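Search this forum Go
4 min read · 18 replies · 2 shares

Brush-in-cup task: left pad slipping, anyone else fighting this?

meshcup_mel
Sun 20 July

OK so I love this job, I really do. Picking up a hairbrush and getting it into a pen cup sounds like nothing, and it's the most fun I've had with the hand-held grippers since we set up the Eze table! But I've got a fault I can't pin down. On 13 tries the left gripper let the brush turn in the jaws 9 times, always right as I came over the rim. It doesn't drop. It just rolls, the head swings out and the handle hits the wire instead of going in. Once it took the whole cup over with it.

I started every try with the cup standing alone on the white board, pads wide open, and came in low.

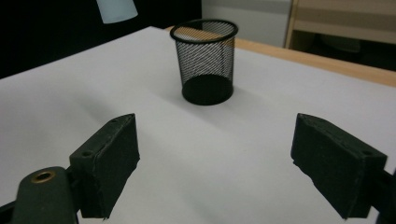 Skarent Handheld Grippers Club – Bench Faults and Fixes

Same cup, same brush every time. I've tightened what I can reach on the linkage and wiped the pads down with a dry cloth. The right gripper did it only twice in the same number of tries, so I don't think it's all me. Ideas welcome, wild ones too!

torquewrench_tom
Great write-up! My money is on the pads. Once the edges start to fray, the facing lifts a little and you end up holding the brush on a ridge. It'll feel tight in your hand and still pivot. Ours did just this on the Clundutia job and new facing cured it in an afternoon.

lowtide77
Not sold on that. A paddle brush is a wide head on a long handle, so wherever you grab it you've got a lever trying to turn in your jaws. I'd move the grip before I spent a cent on pads. Grab right where the head meets the handle and see if it still rolls.

meshcup_mel
Tried it with the right gripper first, to get a feel for the spot.

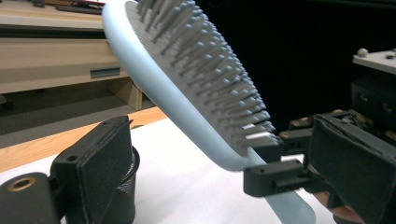 Right gripper, holding at the neck of the brush.

Huge difference in how it feels! Far less wobble when I tilt my wrist. But you do have to get in past the bristles, and if you're a hair too high one pad sits on pins and the other on plastic. That's a bad grip too, only a different kind of bad. So I guess you're both a bit right?

torquewrench_tom
I'm sticking with pads. A good pad should forgive a sloppy grip. Take a flashlight and look along the face from the side. If you see any light under it, swap it.

quietservo
Can I put in a word for the cables? Sketeck's setup notes (the old ones, page 18) say to leave slack at the wrist, and most people skip that page. If the cable is hanging off the side of the board it tugs when you lift, and that tug comes at the worst time – right when you turn over the cup. It's also a safety thing. A loop on the floor next to where you stand is how people go down, and they tend to take the table with them. Ask me how I know.

lowtide77
Good call on the floor loop. We tape ours now.

meshcup_mel
Ooh, I hadn't thought about the cable at all. Went back to the table and did a slow run with the left gripper up at the neck and the handle down in the cup, trying to feel for any pull before I let go.

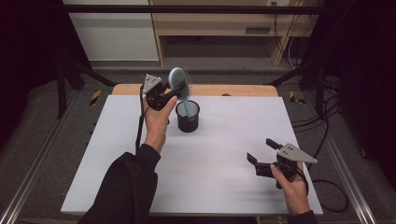
quietservo
Slow is the right way to test it. Next thing I'd do is clip the left cable to your sleeve near the elbow with a big loop of slack, then run the same 13 tries at normal speed. Change nothing else. If the rolling stops, leave the pads alone and go have lunch.

torquewrench_tom
And if it doesn't stop, pads!

lowtide77
Or grip. Please don't swap the pads and move the grip on the same day, or we'll be arguing about this until next July.

meshcup_mel
Ha, deal. Cable first, then grip, then pads. I'm also going to re-route the right one so it isn't looping across the floor, whatever the test says. I'll post the counts in this thread. So excited to get back on it!

18 replies · 2 shares · Load earlier replies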